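3.2 Storage of empty hangers in the home

In the first part of the study we asked the households how they keep their clothes. In this section we look at a smaller matter, the hangers which have no clothes on them. In the earlier work of our group this was treated as a part of laundry, and it received only one line in the diary form. After the pilot in Keltthorpe, Shu-fen Wei proposed to give it a separate form, and the present results come from this second form.

The diaries were kept by 150 households during the month of April. In total they contain 3,565 entries, and 2,609 of these entries concern a hanger that was taken off the rail and not put back on the same day. We did not expect such a large share. When we read the entries again, we found that the empty hanger is usually left at the place where the garment was removed, for example on a bed, on a door handle or on the back of a chair. It stays there until somebody needs the place for another purpose.

The households deal with the collected hangers in different ways. Some return them to the rail one by one. Others keep them in a box or a basket close to the ironing board, and bring the whole box back when it is full. In 13 households there was no fixed place at all, and the members of the same family gave us different answers about where the hangers should go. These families also wrote the longest comments in the diary, mostly about hooks that catch on each other.

The shape of the hanger has a clear influence on how it can be stored. Thin wire hangers can be pushed together in a small space, but many participants complained that they are difficult to separate afterwards. Flat plastic hangers are easier to stack, although the hook still needs its own room. In a low basket, such as the dark brown woven one in Figure 4, a flat hanger can lie diagonally with its hook resting against the rim. A participant from Randton wrote that she turns all hooks to the same corner, and that she can then lift out one hanger without moving the others. We return to the direction of the hooks in Section 3.3, where the two storage methods are compared.

Figure 4. Cream-colored flat plastic hangers, one in a woven basket and one on the table. 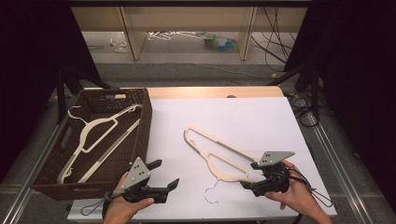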